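Fruit on the bed, and other news

Right, quick one, kettle's on and I've got 3 loads of washing to get through before tea.

So we're in. Boxes still everywhere, the flat at Rurnotgate finally handed back (deposit pending, don't ask) and everything we own is now in Trirnent in one heap. Well, several heaps. The kitchen is the worst. No worktop until the new one comes, the old one went out in December along with the cupboards, and whoever fitted that sink wanted a word. Sealant like porridge.

Which means I've been doing kitchen things in every room except the kitchen. Toaster on the landing. Kettle on the bathroom windowsill, not proud. Chopping board on the ironing board, which is a better height than any worktop I've ever had, so there's a thought.

And the fruit. The big blue bowl got smashed somewhere between the two places, wrapped in TWO towels and a jumper and still in five bits. Gutted. Had it since my first job. So the fruit has been wandering about the house in a carrier bag getting bruised and I keep finding satsumas in coat pockets.
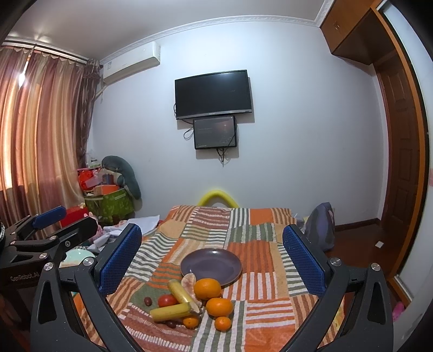

Plates instead of bowls, that's where I've got to. Had a good old think about it with everything tipped out on the bed. A wide rim helps, the purply-grey one has a nice big one and it's got a lovely shine on it, and it sits well against the orange and green of the patchwork. But oranges on a plate roll, don't they. Bananas I can live with anywhere, although a torn one wants eating today. Tomatoes I know people keep in the fridge, I don't, they go woolly and taste of nothing. The jujubes are dinky enough to go in a saucer or a teacup. And pomelo once it's peeled should go straight in a tub with a lid or it dries up at the edges and you get that papery skin on it.

Plan for now: plate for the tomatoes and bananas, colander for anything round, bowl when I find one I like. Looked at one from Firilberg, really handsome thing, 70 quid plus postage. For a bowl! Closed the tab. Opened it again. Closed it.

Bedroom is further on than anywhere else, mostly becuase it's the only room where the bed had to go up on day one. Blanket has come with us through four moves and it washes like a dream, cool wash, dry it flat if you've got the floor (I haven't). The stripes don't all run the same way and that's what I like about it. Want to pick the rust out for the curtains. Or the sage. Had both samples pinned up and they look completley different by lamplight so back to square one.

Still to do this week:
Ring about the worktop, order no. ends 337, write it on hand
Bulbs for hall
Find the tin opener
Find the box the tin opener is in, box 81 according to my list, my list is a liar
Return the paint

Paint was meant to be Sun, came up custard. Two coats on the chimney breast before I admitted it. Going to try it thinner in the loo where it can't do much harm.

Washing machine's beeping. More when there's a worktop.

April 2021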